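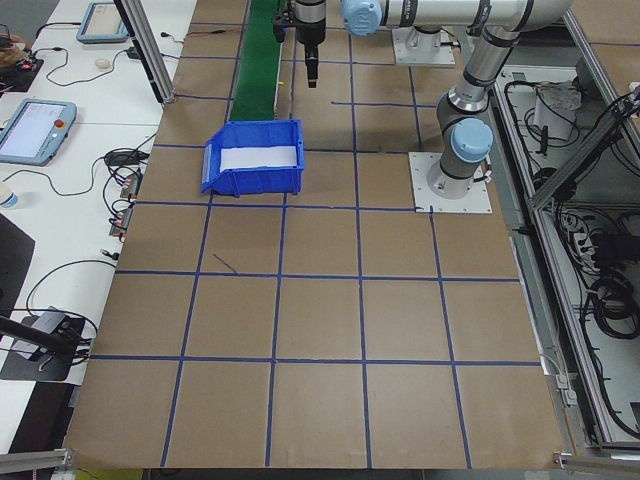

Tape, paper and one blue bin

Nuria Worku has laid out worktables for nine years, the last five of them at Ummont in Duggan. Before that she ran the small parts room at Delia, a shop that repaired sewing machines and kept its spares in open bins along one wall. We spoke by phone in April, and she had a roll of tape in her hand for most of the call.

I asked her where she starts with a new table.

"With the top," she said. "You can't lay anything out on a surface you're worried about scratching. So the covering goes on first, and I like it brown and dull. White is hard on the eyes by the middle of the afternoon, and small bright parts show up well on brown."

She buys the covering on a roll and cuts it long. It goes down overnight before she trims it, with a few heavy books on the corners. Her first attempts at Ummont went badly. She trimmed straight off the roll, and the edges curled up past the end of the table.

"Hugo kept catching his sleeve on it," she said. Hugo Esteban has the bench next to hers. "He was polite the first two times."

The grid

Dark blue tape comes next, in straight lines both ways, so that the top is divided into squares. Worku does the long lines first. She marks both ends with a pencil, sticks down one end, walks the roll to the other and pulls it tight before letting it touch.

"If you press as you go, it wanders. You don't see it until you come across with the second set, and then your squares are all a bit different. They'll always be a bit different. I've made my peace with that."

She does not number the squares. At Delia they tried letters along one side and numbers along the other, written on masking tape. Most people pointed. The labels got dirty and came off within 22 days, which she remembers from the job book, where somebody had complained about it.

What the grid does, in her account, is make people put things back. A bin on a plain table drifts toward whoever used it last. On a taped table it has a square, and if it has slid across a line everyone can see that it has.

"Sofia is the one who really uses it," she said, meaning Sofia Esteves, who often works from the same table after her. "She'll leave me a note, 'bin one square back,' and I know what she wants. Before the tape it was half a page with arrows."

The bin

Worku is particular about bins. She likes the blue plastic stacking kind with a sloped open front, and she turns the front toward the side she will be reaching from. She has tried deeper boxes and gone off them.

"With a deep box you're rummaging. With the low front you look in and there it is. The price is that you can't overfill it, it'll come out over the lip. So don't overfill it."

A white sheet goes in the bottom. She uses ordinary printer paper, folded at the edge if it's too wide, and changes it when it gets grubby. I asked if it was worth the trouble.

"It takes no time at all. Blue plastic eats anything dark. Put a black screw in there and go looking for it. On white you see it, and when you want to empty the bin you can lift the sheet out with the crumbs on it."

She keeps spare bins stacked under the bench - 30 of them at last count, more than she needs. They came in one lot from a supplier called Brastska that was clearing a storeroom.

Leaving space

I told her that my own desk fills up no matter what I do, and asked how she keeps so much of a table open. Her answer was that she gives the front half away. Parts and bins live toward the back, and the squares nearest the edge are for whatever job is going on. When the job is done they get cleared.

"The side desk is another matter," she said. "Cables, a mouse, things with screens. That's where the mess goes, and I allow it. Panagiotis wanted to tape that one too. I said go ahead, and he looked at the cables and went to lunch."

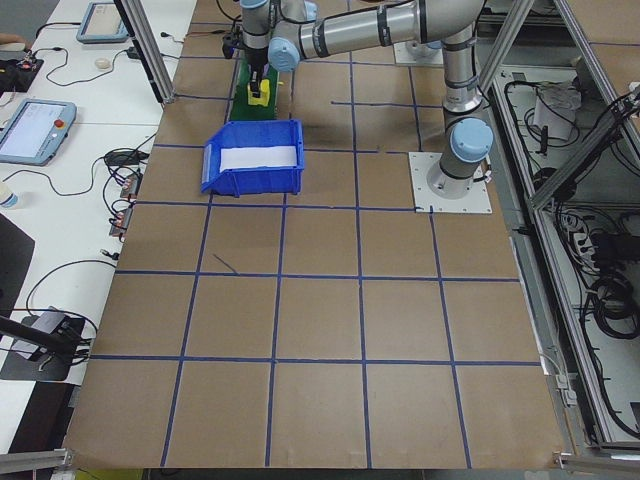 When to redo it

A covering lasts Worku most of a year. Tape goes sooner, usually where forearms rest. She replaces one line at a time, laying the new strip beside the old one before peeling, so the square stays where it was. Old tape comes up best slowly and at a low angle. Fast, it takes the brown surface with it, and then there is a pale scar that collects dust.

For anyone trying this at home, she suggested one shelf or one end of a table to begin with, a single roll of tape, and one bin. Her sister-in-law, Filipa Arruda, did the potting bench in her garage that way and has since asked for six of the spare bins.

"She can have ten," Worku said. "I'll drive them over."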